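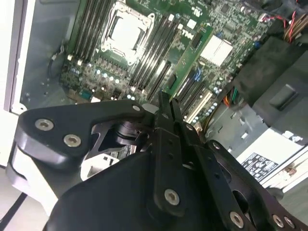
4.2 Changes in the work at the teardown benches

Before the arms were installed, a technician at the Cuesta site took a computer from the intake shelf to the parts bins without handing it to anyone else. The same person opened the case, judged what was worth keeping, pulled the parts and logged them. Under the new arrangement the technician opens the case, sets it in the cradle and confirms the board type on the screen, and the arm does the first round of removals. How much the arm can do depends on the inside of the case. In the DELL board in Figure 3, the two banks of memory slots lie on either side of the processor socket and the approach from above is open, while the colored wires on the far side run into the board near a small white connector. The technicians call the first kind of area "open ground" and expect the arm to work there alone. They call the second "hand work," and it stays with them.

Figure 3. Open desktop case at the teardown bench, from the wrist camera of the arm. The gripper fingers are in the foreground.

This split was not in the plan drawn up by Stilier, the firm that supplied the cell. The plan had the technician step in only when the arm reported a fault. In the first weeks the technicians began clearing cables before they started the arm, as they had found that most stops came from wires. By August the site had written this into its bench instructions. The logs for the study period cover 706 machines, and the cable step was recorded as done by hand for all but 13 of them.

The people we interviewed described the change mainly in terms of pace and attention. Bench work used to have its own rhythm: a hard case took longer, an easy one made up for it, and the technician decided when to stop for a minute. Now one technician looks after two cells. While one arm is working, the other case has to be opened and cleared. Several technicians said their hands and wrists felt better at the end of a shift, mostly from pulling fewer tight connectors. The same people said they were more tired in other ways. One put it like this: "I used to think about one computer. Now I think about one and a half."

Judging parts has also moved. A technician used to look a board over while taking it apart and would notice a swollen capacitor or a bent pin in passing. Those checks now take place at a separate station, where boards arrive without their cases and often without any note of the machine they came from. Encarnación Esteban, who ran the old benches and now supervises the checking station, told us that she misses the case more than she expected. Dust, a replaced fan or a missing screw told her how a machine had been treated, and she used this to decide which boards to test first. The Henent tracking software has a field for bench notes, but it is the last field on the form, and technicians with two cells to watch tend to leave it blank.

Training is the point on which staff and managers differed most. Managers said new hires could be put on a cell after 3 days, and they counted this as a gain. The older technicians agreed with the number but were worried about what came after it. New hires learn to clear cables and restart the arm, and they seldom take a whole machine apart. When a cell is down and the bench goes back to manual work, it is the older staff who are called over. The site has since set aside one manual bench, and new hires spend part of each week there with an older technician. At the time of our last visit, in May 2025, the manual bench was still in use, though it was the first to lose its people when intake was high.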